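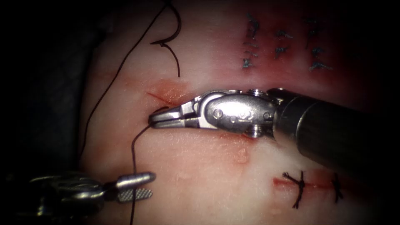
Dark suture thread in the jaws of a needle driver.

Home > Reviews > Sewing & Mending
Search Lastgate reviews... Go
May | By the Lastgate household desk

Mendier Complete Darning Kit, £40

I own a lot of jumpers with holes in the elbows, and until last month I had a system, which was to keep my arms folded. The Mendier kit is meant for people like me. It comes in a cloth roll with a darning mushroom, needles in several sizes, a threader, small snips and 15 little cards of wool in colours named after weather. My navy jumper turned out to be a near match for "Squall".

The mushroom is the best thing in the roll. It's heavy, smooth and the right size for a heel, and the groove for the elastic band holds the fabric without stretching it. The band itself went in the first week. I replaced it with one the postman dropped and have had no trouble.

The needles are good too - blunt enough not to split the yarn, with eyes you can find without going to stand by the window. The threader is the usual stamped tin affair and lasted about as long as they all do. Use the snips for thread only. I tried them on a parcel and they have not forgiven me.

Then there's the booklet. It assumes you know what a warp is by page two and spends most of page three on how mending feels. The diagrams are lovely and I couldn't follow any of them. I went back to my old Callasis leaflet, which is photocopied and ugly, and had a passable darn by teatime. It looks like a small waffle. It has been through the wash twice and is still a small waffle.

Wool quantity is mean. One adult elbow used most of a card, and refills come only in mixed sets, so more Squall means more "Drizzle", a beige I have no plans for. The Kozłowski tin costs less, has bigger skeins and no mushroom at all. If you already have something round and hard to darn over (a lightbulb did for my gran), buy that one.

Mendier also sells a deluxe version in a beech box for £249. I looked at the pictures for a while. It has 50 cards of wool and, as far as I can tell, the same snips.

Good: mushroom, needles, cloth roll
Less good: booklet, band, stingy cards
Verdict: worth having if someone else is paying

Filed under: darning, wool, kits under £50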